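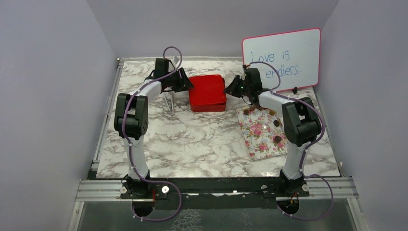
4 min read

3.2 Lidded boxes and the small work surface

Figure 3. A red box with a fitted lid toward the back of a marble-patterned surface, with a wire stand nearby.

We came to the lidded box rather slowly, and I think it deserves a little space of its own. In the household survey that opened this study (1,085 returned forms, gathered in Sternthorpe from January onward), people wrote warmly and at surprising length about the boxes they keep on their counters - for tea, for buttons, for the odds and ends that never found a drawer. Nerys Rosser, who read every one of those forms, noticed how often the lid came up. A box with a lid was described as "put away" even when it sat in plain view, while an open one holding the very same things was "still out."

The glossy red box in Figure 3 is of the squarish kind, with rounded edges, and it stands in the back half of the board, close to the middle. Many of our respondents favored a spot like this, leaving the nearer part of the surface for whatever the hands were busy with. The patterned white and grey of the surface matters too, in its modest way, as a strong color is easy to find again against it.

Nomvula Khumalo then visited 16 of the households and asked each person to set a counter the way they liked it before starting a meal. Some 40 minutes was allowed for a visit, and most ran over, very pleasantly. In all but three homes the lidded box was placed first and everything else was fitted in after it - a pattern we take up again in Section 4, where the Plimer and Pillero groups are compared.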